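From: Benoît Ferrand
To: trutura-users
Date: Aug 25, 2023
Subject: Re: [trutura-users] Duplicate rows after monthly import

On the earlier thread, Odeo wrote:

> We import the supplier price list from Grudero once a month. After the
> last run the item table had 2,018 rows, and 526 of them look like
> duplicates of items we already had. Same description, same supplier, same
> unit. The item codes differ only in that the old ones begin with zeros
> and the new ones don't. Is this a bug in the import, and is there a safe
> way to merge them? Some of the duplicates already have orders against
> them.

It isn't a bug in the import. The item code is a text field in Trutura, and the match is made on the exact string. 00417 and 417 are different keys, so the second one is inserted as a new item.

The zeros are most likely being dropped before the file reaches the importer. If anyone opens the export in a spreadsheet and saves it again, the code column is read as a number and written back without them. Compare the raw file from Grudero with the one you loaded, in a plain text editor. If the raw file has the zeros, the spreadsheet is the cause. 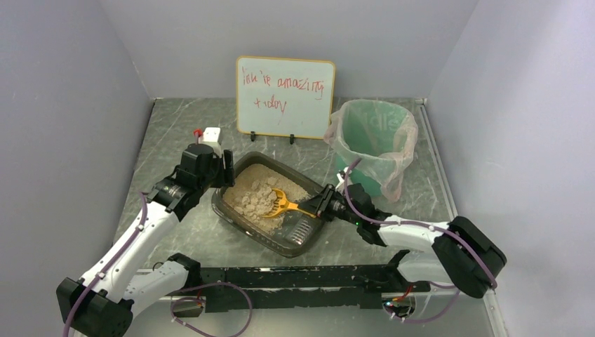 For the merge, do not delete the new rows directly. The order lines point to the internal id of the item and not to its code, so a delete will either be refused or leave orders with no item, depending on how your constraints are set. The order I would use:

1. Take a backup and restore it somewhere else. Do the rest on the copy first.
2. Build a mapping table with two columns, old id and new id. Join on the code padded to 8 characters, plus the supplier.
3. Check the mapping for any id that appears more than once. Resolve those by hand.
4. Update the order lines, then the stock movements, from new id to old id.
5. Copy the current price from the new row to the old one.
6. Delete the new rows.

Run steps 4 to 6 in a single transaction. Stock movements are easy to miss, as they are not shown on the item screen unless the item has a location set.

Padding to 8 assumes all your Grudero codes are that length. Ours are, apart from a handful of discontinued parts with a letter suffix. Those never lose their zeros and can be left out of the mapping.

To stop it from happening again, set "pad key" in the import profile. It was added in version 2 and is off by default. Yakubu posted a profile with it turned on last November; it should still be in the archive. You can also set the profile to reject unknown codes, in which case they go to the error log and you add new items manually. We have used it that way since the upgrade.

If the mapping in step 3 comes out with fewer than 526 pairs, post the leftovers here with the supplier column included.

Benoît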